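Finding the Latch: Perception and Replay for Clear Boxes
Project report, Hagos Mersha and Itziar Garrido

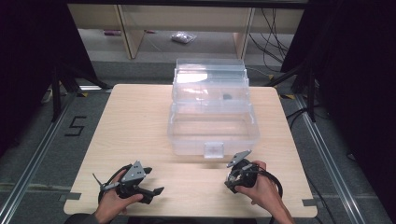 We picked transparent containers in February, when we still believed the hard part would be the planner. The goal was a pipeline we called Gashaw: take demonstrations made with two hand-held grippers, work out where the box and its latch are in every step, and turn the whole thing into a trajectory that a pair of arms could follow.

The first version leaned on depth. Depth cameras have a relaxed attitude toward clear plastic, and ours mostly reported the table underneath, with great confidence. Our plane fitter then removed the table, and the box along with it. We spent a week debugging the fitter, which was doing its job.

Version two uses color only. Itziar trained a small keypoint network on 600 hand-labeled images, with four points for the lid corners and one for the latch tab. Glare was the main enemy. A bright patch on the lid looks very much like a latch if you are a network that has seen mostly latches, so we added random white blobs to the training images and the false hits dropped a lot. Hagos labeled the second half of the set on a Sunday and would like that recorded.

Gripper tracking was easier, apart from the timestamps. Left and right streams were logged by separate processes with separate opinions about what time it was. The offset came to 143 milliseconds, constant within a session and different after every restart. We now estimate it from a clap of the two grippers at the start of each take.

Results: out of 100 held-out demonstrations, the planner rejected 11. Seven of those had the latch hidden by a finger, and the other four asked for a wrist angle the arm model does not have. The rest replayed in simulation without collisions. We have not run any of it on hardware, so "works" should be read with that in mind.

Code is in the Gashaw folder. The config file is still named final_old_2, and three scripts depend on it.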